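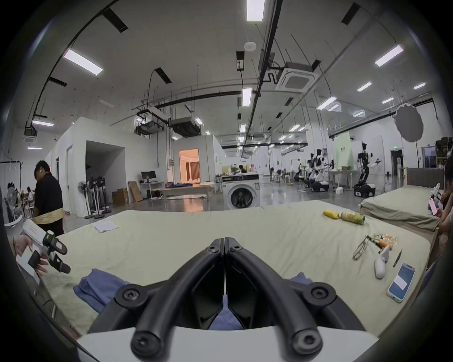
Page last changed: 2024-07-18

How a hand-held gripper is looked after

A hand-held gripper is a tool with two fingers that open and close. A person holds it and does ordinary jobs with it, such as picking up a cloth. A camera on the tool records each job. Later, the recordings are used to teach a robot arm with the same kind of fingers.

At the Flodmont workshop the grippers are called Hulas. Each Hula has a number written inside its handle. The one described on this page is Hula 12. Cleiton Honorato sets it up in the morning and checks it again when the day's work ends.

What the parts do

The base is the part nearest the person's hand. It holds the finger joints. The fingers are black and curved, and each one turns on a joint near its base. A round black screw sits at each joint. When the trigger is pulled, both fingers move toward each other by the same amount. When it is let go, a spring opens them again.

Inside the base is a small sensor that measures how far apart the fingers are. The camera sees the fingers, but the sensor gives a number, and the robot needs the number.

Checking the screws

A joint screw must be tight enough that the finger does not wobble from side to side. It must also be loose enough that the finger turns freely. Cleiton holds one fingertip and pushes it gently sideways. If it moves, he turns the screw a very small amount with a hex key, which is a bent metal bar with six flat sides. Then he pulls the trigger slowly and lets it go. The finger should swing back all the way. If it stops early, the screw is too tight.

The two screws are checked one at a time. Turning both at once makes it hard to know which one caused a change.

Setting zero

The next job is called zeroing. The fingers are closed until the tips touch, and the sensor is told that this position is zero. Then the fingers are opened as far as they go, and a gauge block is placed between the tips. A gauge block is a piece of metal made to an exact size. The block for the Hula is 70 millimeters wide. The reading on the computer should say 70 as well.

If it does not, the zero is set again. If it is still wrong after that, the sensor has probably slipped in its holder. The base must then be opened.
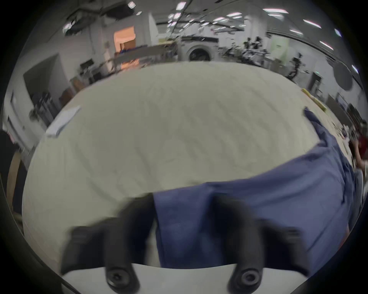
Soft things are a harder test than hard things. A metal block stops the fingers at one exact place. Cloth squashes, so the fingers close almost completely, with only a thin layer between them. A small mistake in the zero matters much more here. If the sensor reads slightly wide, the recording says the fingers were open when they were really holding something. A robot taught with that recording may not squeeze enough, and the cloth will fall.

Cleaning the fingers

Cloth leaves lint, and lint collects in the joints. Cleiton removes it with a dry brush. Oil is not used, because it spreads to the fingertips and makes them slippery. The tips are wiped with a damp cloth and left to dry before the next zeroing.

The camera lens is cleaned last, with a soft lens cloth. A wide lens sees a great deal of the room, and one fingerprint can blur a large part of it.

Keeping the log

Every check goes into a program called Isov. On the last check, Hula 12 had closed its fingers 1813 times since its spring was changed. The spring before that was replaced in October, after 1034 closings, when the left finger began to open slowly. The new spring comes from a supplier named Hyun and is slightly thicker.

A gripper that fails a check is put on the repair shelf with a paper tag. The tag gives the gripper's number and the part that needs work.

Contact Flodmont | Copyright Flodmont | Back to top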